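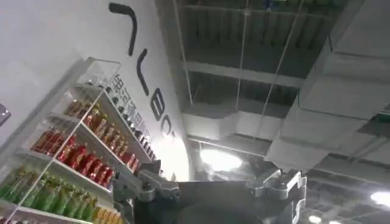

Do we need a keep-out line for a shelf-picking arm?
Posted by Harsh Grewal, June 21, 2021

We're setting up an arm to restock drinks bottles in the Otstead showroom. My manager says it's slow, so tape on the floor would be "a bit theatrical." The integrator's manual is 231 pages and tells me to do a risk assessment on 9 of them without saying how. What do other sites do?

Anju Lodhi
Slow is a setting, and somebody will change it. Write down every task, including cleaning and freeing a stuck bottle, then who could be within reach during each one. Measure reach with the gripper on and a bottle in it. Redo the whole thing if you swap grippers or move the shelves. Tape is fine as a reminder but it has never stopped anyone looking at their phone. Get the speed limit locked behind a password, and keep the password off the sticky note.

Mabli Watkins
We used tape. No problems so far, apart from the tape.

Fereshteh Safavi
Agree with Anju. Also test the e-stop at the start of each shift and sign for it. Ours had a coat hanging on it until August.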